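Workshop notebook: quince and pear leather, second go
Last updated: Monday, 16:40
3 min read

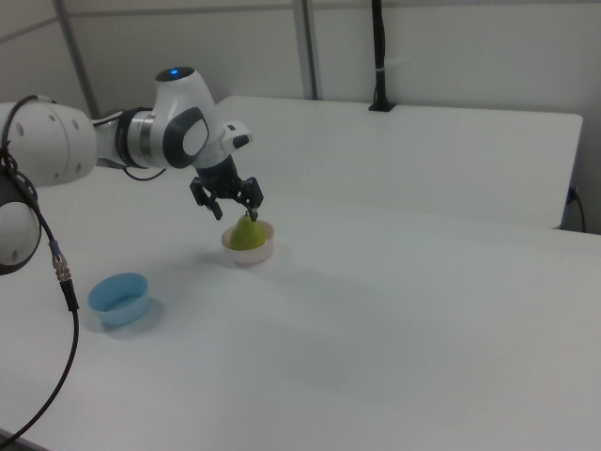 Green pear in the small white bowl.

Right, so the first batch was a flop (see Begoñe's rather rude note in the margin of the last entry) and I've started again with riper fruit and a lot less sugar. Carmela reckons we were boiling the life out of the quince, and having tasted what was left in the pan I'm inclined to agree with her!

Quince first this time. Peeled, cored, chopped small, into the pan with just enough water to cover, lid on. The pears went in once the quince had gone soft, then everything through the old food mill from Ortuño, which still squeaks like mad. Could someone please oil it? I keep writing this.

Weighed out the purée and put in 100 g of sugar and the juice of a lemon. Eusebio wants to try honey. I've said fine, but in his own tray, well away from mine, after what happened with the plums.

Spread it on lined trays, as thin as I dared. The edges always go brittle before the middle has set, so I built them up a bit with the back of a spoon, which was fiddly and I got it all up my sleeve. Trays 8 and 9 are the thicker ones. Oven on its lowest setting, door wedged with a wooden spoon.

Colour so far: a sort of dull pink, nicer than last time. Smell: lovely, the whole corridor came to have a look.

Things I still don't know:
- whether the skins are worth keeping in for the pectin
- how long it'll last in paper (Fulgencio says a month, Soo-ah says it'll be eaten by Thursday)
- if the lemon is too much. I like it sharp but I'm told I'm odd

Will peel a corner off tray 8 before I go home. If it's still tacky, leave the oven on and DON'T shut the door, please. Spare lining paper is in the second drawer, under the jam labels.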